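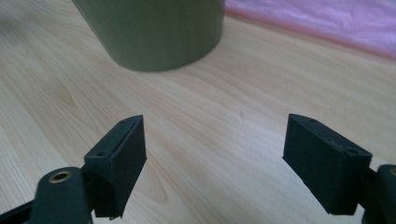 Sumathi Bhat wrote in to say that two coats were plenty on her kitchen table, and that the third coat the old label called for only made it take longer to dry. We have since changed the label.

Prostus Table Oil
Clear finish for indoor wood furniture

Prostus Table Oil is a wipe-on finish for tables, desks, shelves and benches. It soaks into the wood and dries to a low sheen. It adds a little warmth to pale woods and darkens walnut and cherry more noticeably. Test it on the underside of the piece before you start.

Sizes
Small can
Large can
Refill pouch (fits the large can only)

Before you start
Sand bare wood to 180 grit, with the grain. Finer sanding closes the surface and the oil will not go in evenly. Vacuum the dust and wipe with a dry cloth. Old varnish or polyurethane has to come off completely. Old wax can be removed with Driltska Wax Remover, left to dry overnight.

How to apply
Stir the can; do not shake it. Pour a small amount on a lint-free cloth and spread it along the grain. Wait 20 minutes, then wipe off everything that has not soaked in. Leave it overnight and put on the second coat the same way. End grain may need extra oil on the first pass.

The table can be used lightly after 2 days. Wait 6 days before washing it or setting hot dishes on it, and use a trivet after that too.

Care
Wipe with a damp cloth and mild soap. Do not use vinegar, bleach or scouring pads. Dull spots can be rubbed with fresh oil on their own without redoing the whole top. Most dining tables need a new coat once a year.

Safety
Cloths soaked in oil can heat up and catch fire. Lay them flat outdoors to dry or put them in a metal can filled with water and close the lid. Keep the oil away from children and open flames.

Not suitable for
Floors, outdoor furniture, laminate, painted wood.

Customer comments
"Went on fine over maple. The smell was gone by the next evening. I would like a wider mouth on the small can." Kibet Ndung'u

"Mine had thickened at the bottom after a winter in the garage. Stirring fixed most of it." Unsigned

Ordering
Sold at Mercado stores and by mail from Stamideo. Refill pouches are mail order only. Cans ship by ground and cannot go by air. Unopened cans may be returned to the place of purchase with a receipt.

Page updated Jan 16, 2022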